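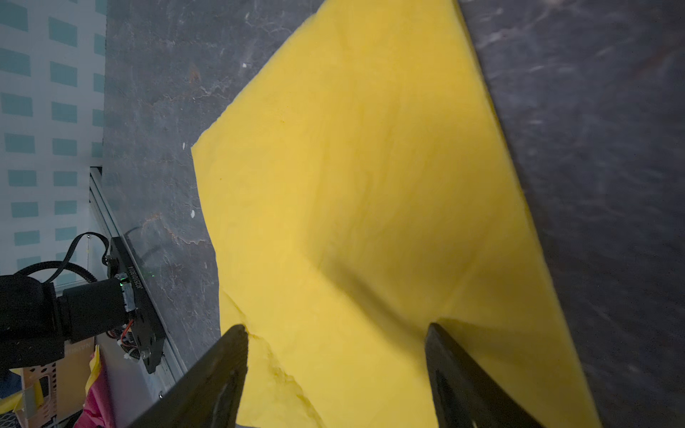

4. Equipment planning and cost

4.1 Starting point

The budget for the cloth handling work was fixed before the choice of hardware was made. The lab at Skemville had one bench to give to the project and no spare floor space for a full-size industrial arm with its fencing. Early plans called for a single large arm bought through Hiltent, with a service contract. The quote used up the whole equipment line and left no money for spare parts, so we looked at small tabletop arms instead.

Cloth is hard on a budget in ways that rigid parts are not. A sheet that slips has to be laid out again by a person before the next trial, and the labor for that reset is paid out of the same grant as the arms. We therefore counted reset time as an equipment cost. Two purchase plans that looked equal on paper came apart once this was done, as the cheaper gripper in one of them needed far more resets per day.

4.2 What was priced

We asked for quotes on arms, grippers, wrist cameras, rail, mounting plates, power supplies and cable. Skostar supplied the arms and Kuruc the rail and brackets. Figure 3 gives the cost split for the plan we adopted. The arms take the largest share, as expected. The second largest share is mounting and cabling, which the first draft of the budget had entered as a single line for "sundries." Anyone planning a similar bench should price these parts one by one – the small items were where our first estimate was furthest off.

Figure 3. Share of the adopted equipment budget by category: arms, mounting and cabling, grippers, cameras, spares, cloth stock. Labor is left out.

Cloth stock is the smallest category but it recurs. We set aside $300 for it and replaced sheets when the edges frayed enough to change how they folded. Colors were chosen to stand out against the bench top. We did not buy a special work surface.

4.3 Spares

Grippers and cables were treated as consumables. The plan allows for five spare sets of fingers and three spare cables per arm over the life of the project. Motors were not stocked. The supplier's delivery time was short enough that we accepted the risk of a stopped arm, and the tasks were ordered so that work needing only one arm could go on in the meantime.

The spares line came to $1375. This was questioned at the July review, where it was suggested that half the sum be moved to a better camera. We kept it as it was. A sharper picture would have helped with wrinkle detection, but a bench with no working gripper collects nothing, and the fingers are in contact with the bench top for much of each trial.

4.4 Limits of the plan

Three points should be kept in mind when using these figures. First, all prices are those quoted to us up to August 2020 and include a discount for education that other buyers may not get. Second, we did not charge the project for the bench, the room or storage. Storage matters more than we had assumed: packing and unused cloth took up space near the bench, and a group that has to rent shelving should add it. Third, the plan covers one bench only. A second bench would share the spares and some of the tools, so its cost would be lower than the first, but we have no purchase records to say by how much.

We also made no allowance for resale. Small arms of this type lose value quickly, and the mounting plates are drilled to suit our own rail spacing. For accounting purposes all items were written off at the end of the grant period.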